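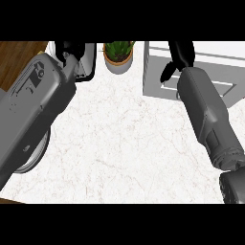

**Regras de conduta para um robô que não existe: normas de boa prática na recolha de episódios simulados**
Relatório de projeto, 11 dez 2025
Autora: Hedvig Myklebust
Orientação: Solène Delaunay

## 1. Ponto de partida

O laboratório Brirkau usa o simulador Zekari para gravar tarefas domésticas com o Chevalier, um robô de dois braços que abre gavetas, pega em objetos e, de vez em quando, atravessa uma parede com toda a naturalidade. Quando entrei no projeto havia 451 episódios gravados e um ficheiro de regras com uma linha: "gravar com cuidado". Continuo sem saber quem a escreveu, e desconfio que a pessoa também preferia assim.

A proposta era redigir um conjunto de normas que outro estudante conseguisse aplicar sem telefonar a ninguém. Comecei pelas normas a sério, as da robótica industrial, que falam de vedações, paragens de emergência e distâncias a pessoas. Li bastante e aproveitei pouco. Um braço simulado não parte dedos. Pode, no entanto, estragar um conjunto de dados inteiro com grande discrição, e para isso as vedações servem de pouco.

## 2. O que corria mal

Revi os 451 episódios ao longo de novembro, com uma folha de cálculo e uma paciência que foi diminuindo da coluna A para a coluna F. Marquei 23 como inutilizáveis. Os motivos repetiam-se:

- a pinça entrava dentro da mobília e o episódio era dado como sucesso;
- o operador largava o comando antes de o objeto parar;
- a instrução escrita dizia "abre a gaveta" e o robô abria a porta do lado;
- a câmara tinha sido mudada a meio da sessão, sem registo.

O terceiro caso deu origem a uma discussão longa com a orientadora. Um móvel branco visto de cima, com um painel rebaixado na frente, tanto pode ter gaveta como porta, e o operador só descobre quando puxa. A professora Delaunay achava que o erro era da instrução. Eu achava que era do operador. Ficou escrito que é da instrução, por razões hierárquicas e também por ela ter razão.

## 3. As normas

A versão atual tem 13 regras e está guardada no repositório Surnamen. Transcrevo as que deram mais trabalho.

**Regra 2. Postura inicial.** Os dois braços começam abertos, com as pinças dentro do campo da câmara e afastadas de qualquer superfície. Se uma das pinças já estiver encostada à mobília, reinicia-se a cena.

**Regra 4. Objetos que não pertencem à tarefa.** Vasos, cadeiras e restante decoração ficam onde estão. Tocar-lhes sem os deslocar é anotado; deslocá-los invalida o episódio. A primeira redação dizia "evitar perturbar o ambiente", e um colega perguntou-me se isso incluía falar alto.

**Regra 5. O braço que não trabalha.** Se a tarefa pede uma só mão, a outra fica parada e visível. Parada quer dizer parada. Os operadores mexem-na por nervosismo, e um modelo treinado com esses dados pode aprender o nervosismo.

**Regra 7. Contacto e penetração.** Uma pinça sobreposta a um móvel na imagem pode estar à frente dele, encostada ou lá dentro. Numa vista única, tomada de cima, é fácil enganar-se. A decisão faz-se pelo registo de contactos do simulador. O parecer do operador é ouvido e arquivado.

**Regra 9. Fim do episódio.** Espera-se que tudo fique imóvel antes de terminar. O botão de fim não é um travão.

**Regra 12. Textos de instrução.** Um verbo, um objeto e, quando há dois iguais, uma referência de posição. São proibidos "aquilo", "a coisa" e "o sítio do costume". Todos apareciam nos dados.

## 4. Ensaio

Três colegas gravaram uma sessão com as regras impressas ao lado do teclado. Ao todo ficaram 2534 linhas de anotação, que verifiquei por amostragem, abrindo o vídeo sempre que o comentário me parecia demasiado otimista.

A regra 5 foi a mais desrespeitada. A regra 9 foi cumprida por todos, com suspiros. A regra 7 gerou três interpretações diferentes, uma por colega, e teve de ser reescrita nessa mesma tarde; a redação acima é a segunda. Não comparo a taxa de rejeição com a dos episódios antigos: as tarefas eram outras, os operadores sabiam que estavam a ser avaliados e um deles queria a nota.

## 5. Limitações

As normas foram pensadas para cenas de interior e para um robô fixo durante a tarefa. Se o Chevalier começar a deslocar-se entre divisões, as regras 2 e 4 precisam de revisão. Também não tratei da iluminação, que no Zekari muda conforme a versão instalada, nem dos materiais: um chão de mármore e um de madeira podem ter exatamente o mesmo atrito na simulação, e nada no ficheiro avisa disso.

Fica por resolver quem aprova alterações às regras. De momento qualquer pessoa com acesso ao Surnamen pode editá-las, e na semana passada apareceu uma regra 14 a exigir café na sala de gravação. Retirei-a da contagem. A professora Delaunay pediu que a discutíssemos na próxima reunião.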